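Home | Reviews | Joints & Braces | Kitchen Aids | Ask Me | About

Bruso thumb splint review: two months of wearing it nearly every day

14 comments | Share

I've had a grumbly thumb for years. It's the joint right at the base, where the thumb meets the wrist, and my GP says it's ordinary wear-and-tear arthritis. Jars, door keys, pulling up tights – anything with a pinch or a twist in it sets it off. I'd been getting by with a stretchy chemist's support, and then in July it got bad enough that I was swapping hands to turn the tap on, so I finally bought something proper.

The Bruso is a short splint that wraps round the base of the thumb and fastens at the wrist with one strap. There's a bendy metal strip inside that you shape with your fingers, and your thumb tip and all your other fingers stay free. That was the big draw for me, as the long ones that go halfway up your arm make me feel like I've been in an accident!

Getting it on

Sizing first. You measure round your wrist and then round the fattest part of the thumb, and if you fall between two sizes the leaflet tells you to go up. I went up and wished I hadn't. It slid about all the first morning, and by lunch the edge had rubbed a pink patch on the inside of my wrist. I swapped it for the smaller one (the shop was very nice about it, though I had to pay the postage back) and that one fits like it should.

Shaping the strip takes patience. I bent mine too far in on the first go and my thumb went tingly, so I took it off and started again. My hand therapist had a look at it later and opened it out a bit more, and it's been comfy ever since. If you've got somebody like that to ask, do ask.

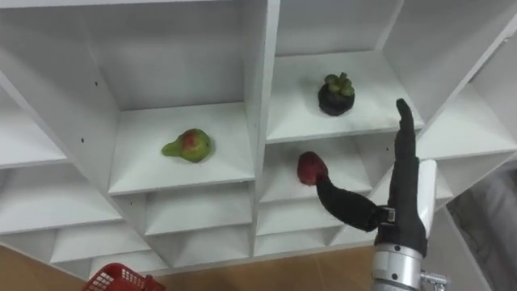 White cubby shelving, seen from above.

What it's like to wear

Good, mostly. The pinchy pain when I turn a key has gone from a wince to a mutter. I can type in it, drive in it, hold a mug, and chop veg as long as the knife has a fat handle. Lifting a full kettle is still a two-handed job, splint or no splint, and I've stopped expecting otherwise.

Where it falls down is anything wet. The lining soaks up water like a sponge and takes all night to dry, so it comes off for washing up, and then I forget to put it back on, and then I'm cross at bedtime. I've seen people online say they bought two and rotate them. Fair enough, but it isn't cheap and I'm not doing that.

It also picks up fluff. The sticky half of the strap grabs every jumper I own, and after a few weeks it needed a going over with an old toothbrush before it would hold. It's fine now, just a bit grubby round the thumb hole. I handwash it in cool water with a drop of washing-up liquid and dry it flat.

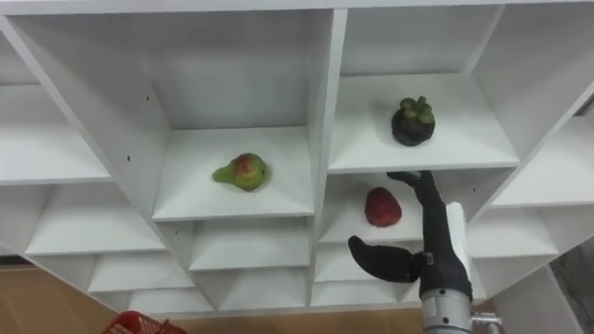

Can I sleep in it?
I was told daytime only unless my therapist said different, so check with whoever looks after your hand, and loosen it or take it off if you get any numbness.

How it compares

Before this I borrowed an Aranda, one of the stiff moulded plastic ones with holes in. It holds the joint much more firmly, and on a really bad day I'd probably still choose it. It's sweaty, though, and it clacks against the desk when I type. The Bruso gives a little, and for me that means I keep it on for hours instead of whipping it off after 11 minutes in a huff.

I haven't tried the full-length sort, so I can't say much there. If your pain runs up the wrist as well, a short splint may not be what you need. And if you've hurt your thumb in a fall and it's swollen, or you can't move it, please get it seen first – none of these are meant for that.

I've carried on with my exercises too (making a big round C with the thumb and fingers, mainly), so I can't swear the splint deserves all the credit. 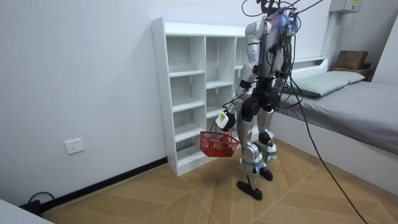 Would I buy it again?

I would, in the smaller size and in the black, as the beige shows everything. The stitching has held up and the strip hasn't poked through, which was my worry. I'd knock a mark off for the lining and half a mark for the leaflet, with its tiny grey print and a sizing tip that sent me wrong.

87 people found this helpful | 14 comments | Share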